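Basket Drive Passes Its Target, and the Shelves Are Next

Well, we did it! The Famevside household drive closed at the end of November with 3,691 items handed in, and I still can't quite get over it. I stopped by the hall for what I thought would be ten minutes and ended up staying until they turned the lights off, mostly because I got talking to Joana Carvalho about baskets. Yes, baskets. Bear with me.

If you missed the earlier piece, people from all over Famevside have been bringing in household things they don't need anymore (bedding, dishes, lamps, storage of every kind) so that families moving into the new apartments on Kramer Street don't have to start from zero. Of everything that came in, 2,366 items have already gone out the door. The rest gets checked over, cleaned up and matched to a home before the holidays.

Storage turned out to be what families asked for most. I would have guessed pots and pans! But those apartments have open shelving in the kitchen and the bathroom and hardly a drawer anywhere, so a good basket goes a long way. Joana has been putting the woven ones aside all month, and 41 of them are going out in the next round.

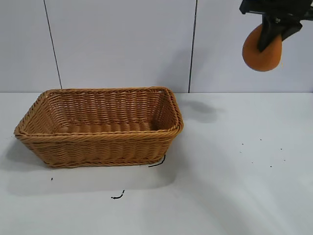 A wicker basket with a braided rim at the Famevside drive.

I have a soft spot for this kind, with the thick rope-like edge and the sides that lean out a little. My grandmother kept bread in one and then, when the bread basket got old, it held clothespins for another twenty years. Joana says the checking is pretty simple. She runs a hand along the rim, looks into the corners, turns the basket over and gives it a shake, and then goes over the weave with a dry paintbrush to get the crumbs and dust out. Anything with a snapped strand gets a dab of glue if it can be saved. She's fussy about the table too and wipes it down between batches, so if you're planning to help, bring a cloth.

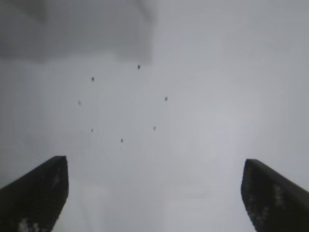
The next round goes out in the evening, starting at 6, and Fouad Bitar has lent his van again (thank you, Fouad!). Each family gets a basket packed with small stuff for the first night: dish towels, soap, a couple of mugs, light bulbs, that sort of thing. The bigger pieces follow the next morning. I asked whether people could pick their own basket and the answer is yes, as long as they come to the hall before the van is loaded. Shallow ones are going fastest, I hear, because they slide right onto the kitchen shelves.

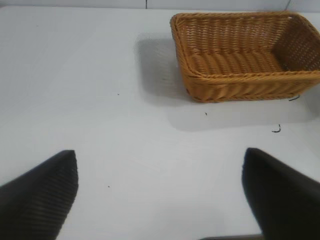
Judite Leitão wrote in to say that she'd like to see a few more baskets with lids next time, as her sister moved into Kramer Street in the fall and everything on those open bathroom shelves gets dusty within a week. Good point, and I've passed it along to Joana.

The hall is still taking light bulbs, dish towels and unopened soap until the van leaves. Please, no more curtains! They have plenty. Drop-off is at the side door, and you can leave bags on the bench just inside.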